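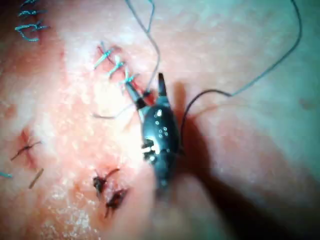 *Kendley Skills Notes, issue 65*

## Simple interrupted stitches, tied with instruments

Sunil Haque

I promised in January that I would get round to writing up the plain interrupted stitch, and then I wrote about scissors instead, so thank you to everyone who has been patient with me. It is the stitch I teach first and the one I still enjoy most. Each stitch is its own small job with its own knot, and if one goes wrong you can snip it out and do it again without losing the rest of your row.

These notes are for practice work with two instruments, where you can't reach in and help with your fingers. If you have only ever tied by hand, please be kind to yourself for the first evening! Everything feels backwards for a bit and then, quite suddenly, it feels a good deal less backwards.

### Before you start

You'll want a practice pad with a short cut in it, a curved needle with thread attached, something to drive the needle and something to grasp with. Cut your thread to 110 mm for a single stitch. Beginners nearly always leave it longer because it feels safer, and then spend the whole time hauling slack across the pad and getting it wrapped round things. Blue thread is a great help while you are learning, as it stands out so well against the red edges of a cut.

Have a look at the cut before you pick anything up. Decide where your first stitch will go and where the last one will go, and then put the others in between in your mind. I was taught to work from one end and hope, and my spacing was dreadful for years.

### Getting hold of the needle

Take the needle a little past halfway back from the point, with the curve standing square to the jaws. If it leans, it will swing when it meets the pad and you'll come out somewhere you never meant to. Don't try to correct a leaning needle by pushing harder. Bring in your other instrument with its jaws already open, take the needle gently by its body, loosen the first grip a touch, turn it and close again. Keep the tips close together while you do this — a short handover is much easier to judge than a long one.
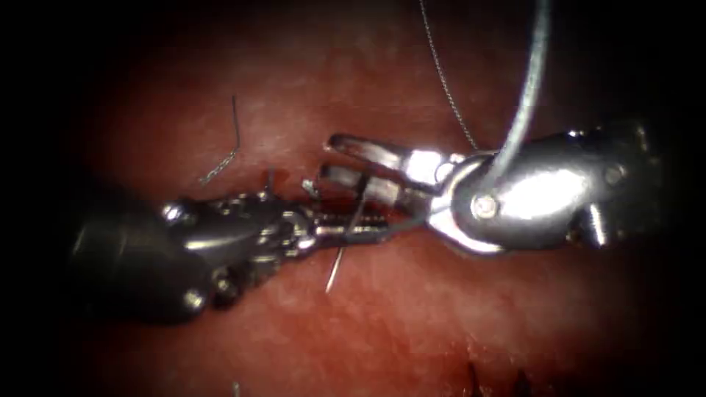

### Placing the stitch

1. Set the point on the surface at a right angle, a few millimetres back from the edge of the cut.
2. Turn your wrist so that the needle follows its own curve. Pushing it straight forward tears a bigger hole than you want and can bend a fine needle.
3. Let the point come up inside the cut, then go into the far edge at the same depth. You can do both sides in one sweep once you're comfortable, but two separate bites are perfectly respectable.
4. When enough of the point is showing on the far side, take hold of it just behind the tip. The tip itself blunts very easily.
5. Draw the thread through slowly until you have a short tail left on the side where you began.

Step five is where I'd ask you to slow right down. Keep one closed pair of jaws resting lightly beside the spot where the thread comes out, so the pad isn't dragged along with it, and stop sooner than you think you need to. A tail that is slightly too long can be trimmed later, whereas a tail that has vanished into the pad means starting again.

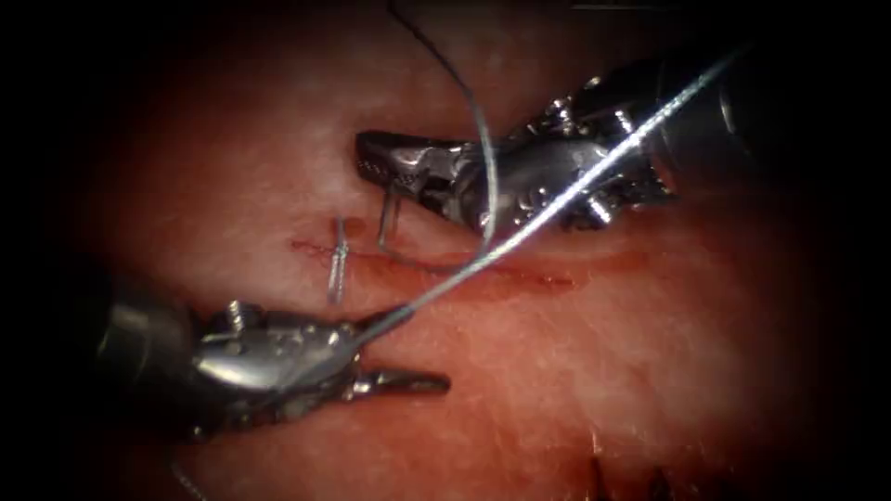 You also want to check that the thread crosses the cut squarely. If it goes over at a slant the two edges will slide past each other when you tighten, and no amount of careful knotting will put that right. Take it out and have another go. I must have done 300 of these on the practice pads at Mondport before mine stopped wandering, and I don't regret a single one of them (well, perhaps the first dozen).

### Tying the knot

Make a loose C shape with the long end, lying flat on the pad between you and the short tail. Lay one instrument over the C and wind the thread round its jaws twice. Then reach for the short tail, keeping the wraps near the tips, take it, and pull the two ends in opposite directions so the knot lies down flat.

For the second throw, wind once in the other direction and pull the opposite way. Add a third throw going back the way you began. Tighten only until the edges touch. They should be resting against each other, with no puckering between the stitches.

Trim both ends short, leaving enough that the knot can't work itself loose, and ease the knot over to one side of the cut before you move along to the next.
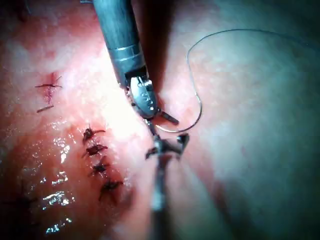
**How tight should the first throw be?**

Tight enough to bring the edges together and hold them there while you make the second. If it keeps springing open, check that you really did wind twice, and keep a very slight pull on both ends as you set up the next throw.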